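Motion Planning and Control Software Engineer (Bimanual Manipulation)

Nullport, Bridevau
Full time, permanent
Posted January 9, 2020
Reference: NP-307

Nullport develops planning and control software for two-arm mobile manipulators working in homes and small kitchens. We do not build hardware. Our product, Cloller, is a software stack that takes a task description and a world model and produces coordinated trajectories for both arms, together with the controllers that execute them. It is licensed to robot manufacturers, who integrate it on their own platforms.

The planning and control group is looking for an engineer to take over the trajectory layer of Cloller. The position reports to Marlies Egger, head of planning and control.

About the work

Cloller has three layers that matter for this position. The task layer selects grasps and orders subtasks. The trajectory layer turns those into time-parameterized joint motions for both arms, subject to collision, joint limit and closure constraints. The control layer tracks the motions and handles contact. Most of your time will be spent in the middle layer, with regular work on the interface to the control layer.

The current trajectory layer combines a sampling-based planner with a trajectory optimizer. It performs well when the arms work independently. It performs less well when the arms share a small workspace over a counter, where the sampler tends to return paths that the optimizer cannot smooth without violating the self-collision margin. Replanning after a perception update is also slower than we want, and the planner discards more of its previous solution than it needs to.

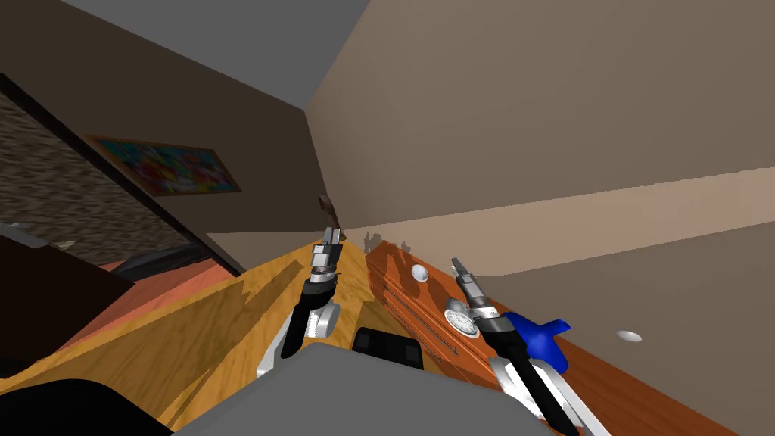

Development runs in simulation first. Every merge request is checked against a regression suite of 81 household scenarios, with randomized object poses and fixed seeds. A change that passes goes to a nightly run with sensor noise and actuation delay enabled, and after that to the lab. You will be expected to write new scenarios as well as to make existing ones pass. Some of the current scenarios are too easy, and we would like them replaced.

The simulator itself is maintained by our tooling group under the internal name Thaler. It has its own release schedule. Requests for changes to contact models, rendering or logging go through that group, and engineers on the planning side regularly contribute patches.

Responsibilities

Maintain and extend the dual-arm trajectory planner, including its collision checking and time parameterization.

Design a warm-start scheme that reuses valid portions of an earlier plan when object poses are updated.

Define and document the contract between the trajectory layer and the control layer: sampling rate, continuity requirements, abort behavior and error codes.

Profile planning latency and memory use on the target computers, and keep both within the release limits.

Reproduce failures reported by licensees from logged data, reduce them to a test scenario, and fix them or assign them to the right group.

Review code. Each merge request needs two approvals, and reviews are treated as scheduled work.

Required

A degree in computer science, robotics, mechanical or electrical engineering, or comparable work experience.

At least 3 years of professional software development in C++, including code that has been shipped and then maintained.

Working knowledge of rigid body kinematics and dynamics, inverse kinematics for redundant arms, and constrained optimization.

Experience with at least one physics simulator, and an understanding of where its contact results should not be trusted.

Python at a level sufficient for test tooling and data analysis.

Clear written English. Design decisions are made in written proposals, and the proposals are kept.

Useful

Prior work on bimanual or whole-body planning. Experience with impedance or admittance control. Familiarity with real-time Linux. Experience maintaining continuous integration for simulation workloads, where a test may fail one run in fifty and the cause has to be found anyway.

A background in machine learning is welcome but will not be the main subject of this position. Learned components in Cloller are limited to grasp scoring and pose estimation, both handled by the perception group.

Conditions

Nullport has 29 employees, all based at the Bridevau office. This position requires presence at the office on lab days; other days may be worked remotely by arrangement. Travel to licensees amounts to up to 3 weeks per year. There is no on-call duty. Relocation costs are reimbursed against receipts.

The pay band is given to all candidates before the first interview.

Selection process

The process begins with a call covering your past work and our current problems. Selected candidates then receive a small planning problem with a build environment and a test harness. It should fit into one evening, and a partial solution with good notes is acceptable. The last step is a visit to the office, where you will discuss your solution with the group and review a real merge request from our archive.

How to apply

Send a resume and a short description of one piece of planning or control software you have written, including a known defect and how you would fix it now. Code samples are optional. Applications go to Marlies Egger through the form on the careers page, with the reference NP-307 in the subject field. Applications are read as they arrive, and the position stays open until it is filled.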